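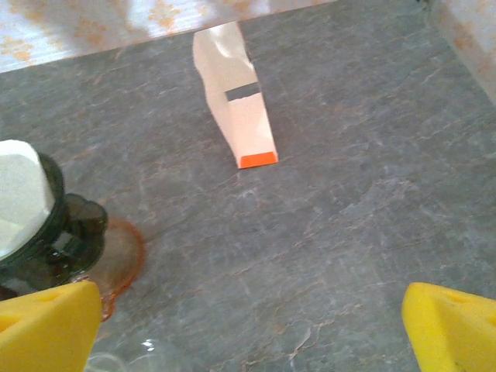 Notes from the data side of the Dauda project, since a few people asked how we get examples for the tabletop policy. Long thread.

The goal is a model that can pick up ordinary household items and put them where they belong. It learns from demonstrations. A person moves the arm through the task, we record what the wrist camera sees along with the joint positions, and that makes one episode.

We're at 3000 episodes for the tabletop set. The first 200 are not in the training split anymore. The camera mount was loose for most of them and the view drifted over the course of a session.

Each layout gets 6 episodes, then we change it. We used to do a lot more per layout and the model learned the layout. It would go to the spot where the jar had always been and close on air.

The jar is the dark green ribbed one with the white lid. It sits on an amber glass saucer. Grasping the jar without dragging the saucer is its own skill and we label it separately.

Glass gives us the most trouble. Clear glass more than colored. With the green jar there is at least a solid color to find. With a clear piece you get a thin outline and a small highlight, and when it is close to the camera most of it can be below the image. We keep those episodes. The model will have to deal with the same thing.

The tall peach paper piece with the orange strip along the bottom is in the set for the opposite reason. It's easy to see and easy to damage. It leans, it has creases, and the shape is a bit different every time somebody handles it. Operators are told to close slowly on it and to stop as soon as it is held.

If it gets crushed, the episode is marked as a failure and kept. We don't delete failures. They go in a separate folder and get used for the success classifier.

On surfaces: we rotate through 4 tabletops. The gray marble pattern is the hardest of them. The pale veins look like edges to the model, and early on it would slow down over a cluster of them as if something was there. More marble episodes fixed most of that.

The patterned backdrop is on purpose too. We had plain white behind the table for the first months and the policy fell apart the first time we moved the arm to another room. Now there is a print of some kind behind nearly every layout. The white one with the orange and mustard flowers has been up since July.

Someone asked why the fingers are yellow. Easy to segment. We can mask them out of every image with a simple color threshold, so no one has to label them by hand. It gets less reliable near orange things, and the paper piece and the saucer are both close enough that we check those masks by eye.

Episode starts are the part new operators get wrong. Fingers open, arm still, target in view, then press record. If the arm is already moving when recording starts, the model learns that it should always be moving.

Also, please leave empty space empty. People want to fill the table. Half the table with nothing on it is a good layout. The model needs to see bare surface and learn to do nothing about it.

Storage and labeling both run through Plakunus, our in-house tool. It takes about a minute to label an episode if the operator wrote a proper note at the end of it, and a good deal longer if the note says "ok."

A proper note looks like this: moved jar from left to far right, saucer stayed, one regrasp. No more than that.

Next batch adds two-step tasks. Lift the jar, then move the saucer. Recording starts when the new finger pads come in. The current ones are wearing on the inside edge.

Will post the failure breakdown by object once the labels are done.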